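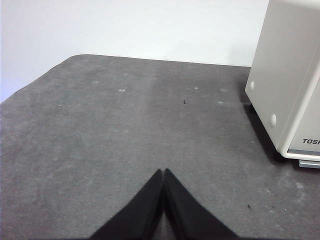

How to set up house rules in Kastmont

If you've only ever played Kastmont with the rules it gives you, you've been missing a good half of the fun! The custom rules menu is tucked away in a daft place, and I played for weeks before my friend Efa Wogan showed me where it was, so let me save you the bother.

First of all, you need to have finished 11 matches on your profile. Any sort will do, and losing counts just the same (I lost most of mine). Once you've done that, go to the main menu, choose Local Play, and hold down the left shoulder button while the map list is showing. A little scroll slides in from the side — that's your rules sheet.

Now for the settings themselves. Turn limit is the first one, and it's set to 30. We bring ours down to 28, which sounds like nothing at all, but it does stop Rhun from hiding in his castle until everyone else has worn each other out. Next comes Starting Gold. Leave it alone for your first few games, I'd say, and see how you get on.

Further down you'll find Friendly Fire. Switch it on and your archers can hit your own side, so do warn people before you start. Underneath that is Rematch Handicap, which takes 2 towers away from whoever won last time. It's lovely if you're playing with children, or with somebody who's much better than you.

When you're happy, press Save and give your rules a name. Keep it short, as long names get chopped off in the list and you end up with three things all called "Sunday aft". To use them, pick your set from the scroll before you choose a map. If you choose the map first it goes back to the normal rules, and you'll have to back out and start over.

Updated 9th December: the last patch moved Fog from the rules sheet to the map screen, so look for it there.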